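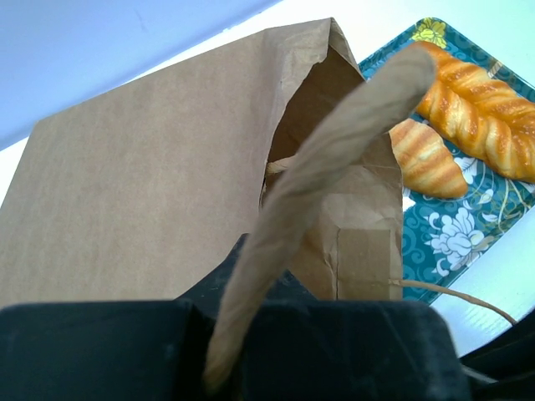
Bread bag mornings, back for September

Quick one from me as the printer man is due and I still haven't done the rota. Bread bag mornings start again this month at the Mathebula Hall, side door, 8.30 till we run out. Usual thing: one brown paper bag per household, filled while you wait, take it home or take it round to a neighbour who can't get down the hill.

We did 40 bags on the last morning before the break and ran short of rolls by ten. So the order with Fladau has gone up a bit. Twists, plain rolls, the small croissant sort when they have them. No seeded this time, sorry Leopold.

Bags. We have 772 of them (Unathi counted, twice, bless her) so please stop bringing carrier bags from home, kind as it is. They are the brown paper ones with the twisted paper handles. Store them flat in the cupboard under the urn, NOT on top of it. Two bundles went wavy last winter from the steam. 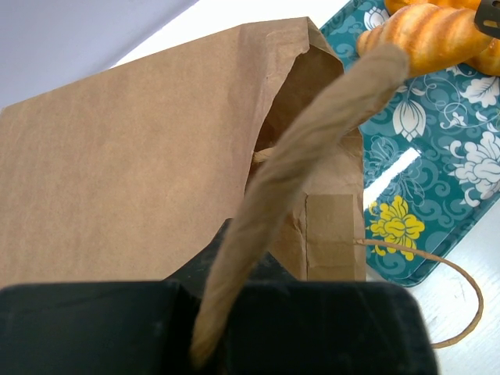
Can I bring my bag back to be used again?

Clean and dry ones are welcome, leave them in the box by the side door. Anything with butter on it goes in your own recycling or compost please.

Packing, for the new helpers. Stand the bag up and get the mouth properly open before anything goes in. Rolls at the bottom, twists in last and upright or they snap. Tongs for the bread, hands for the bag. Don't overfill, the handles are stronger than they look but Mandla had one go on the steps and that was breakfast for the pigeons.

Trays: please bring them back to the kitchen when the bread's gone, even if there are only crumbs. Sigrún is washing up on her own until half past nine and it all seems to land on her at once.

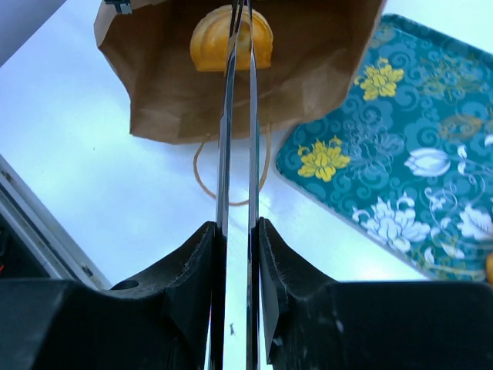

Tables want wiping down before the bags come out as well as after, flour gets everywhere and then it's on peoples coats. Cloths are in the blue bucket. If the bucket is gone try the Silleo room, the toddler group borrow it.

Deliveries. Thabiso has the list for Tesmont Road and the flats, 14 doors at the moment, and could do with one more person who has a bike or a decent pair of legs. Bags to go out by ten. Knock and wait, don't leave them on the step, there is a dog at the far end who has worked it all out.

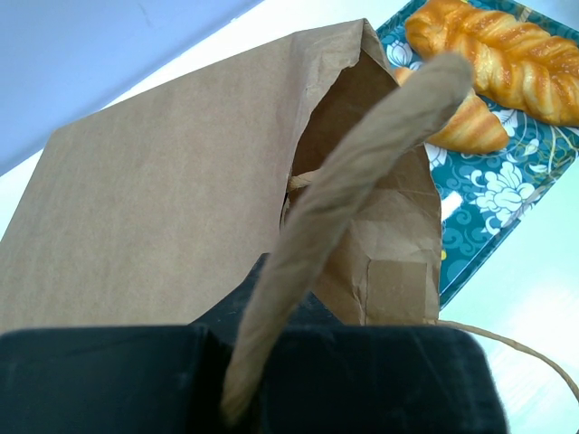
A twist, a small croissant sort and a paper bag, ready for the table.

Cost is still £2 a bag if you can manage it, nothing if you can't, tin is by the door and we dont look. Names for the packing rota to Unathi please, or scribble on the sheet by the coats. Jam jars also wanted, small ones with lids.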